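Hand Wraps, Gloves and Bags: Looking After Boxing Gear at Home

Most of the gear that comes through the Lurkier gym in a year gets thrown out for smell long before it wears out. Members ask the same questions about it every July, when the changing room gets bad, so these are the answers in one place.

Wraps

Wash wraps after every session. Close the hook and loop tab on itself first or it will chew up everything else in the load. Put them in a mesh bag, cold water, normal detergent, no fabric softener. Softener leaves a coating and the cotton stops soaking up sweat. Hang them over a door or a shower rail. A dryer shrinks them, and a 180-inch wrap that has shrunk won't go between the fingers and still reach the wrist.

Roll them with the thumb loop on the inside of the roll, so it ends up in the middle. You start wrapping from the loop, and if it's on the outside you have to unroll the lot and start over.

Gloves

Never machine wash gloves. The padding takes up water and can stay damp for days. Wipe the inside with a cloth wrung out in 2 cups of water and a tablespoon of white vinegar, then a dry cloth. Open the cuff as wide as it goes and stand the gloves with the opening up, near a fan. Keep them off the radiator. Leather dries out and cracks at the thumb seam first.

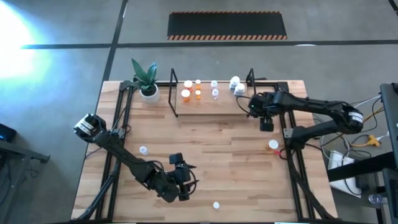
Newspaper pushed down into the fingers overnight pulls out a lot of the damp. Change it in the morning if it feels wet. Cedar chips in an old sock work too and last longer – Nevzat Ekinci has used the same pair of socks for two seasons. Baking soda is fine for the gym bag but gets into the glove lining and cakes there.

For leather, a little conditioner every 8 weeks is plenty. Synthetic gloves only need wiping.

Mouthguards

Rinse in cold water, brush with a soft toothbrush, let it dry, then put it in a case with holes. Hot water will warp a boil-and-bite guard.

Heavy bags

A bag that has gone hard at the bottom has settled. Take it down, with a second person if it's a 100 pound bag, lay it on its side and roll it back and forth, kneading as you go. If that does nothing, unzip it and repack with cut-up clothing. Take off all buttons and zippers first.

Check the chain and swivel while the bag is down. A drop of oil on the swivel stops most squeaking. If a link has worn thin on one side, replace the whole chain.

Headgear

Same vinegar mix as the gloves. Go over the cheek pads and the chin strap, and leave the strap unbuckled to dry.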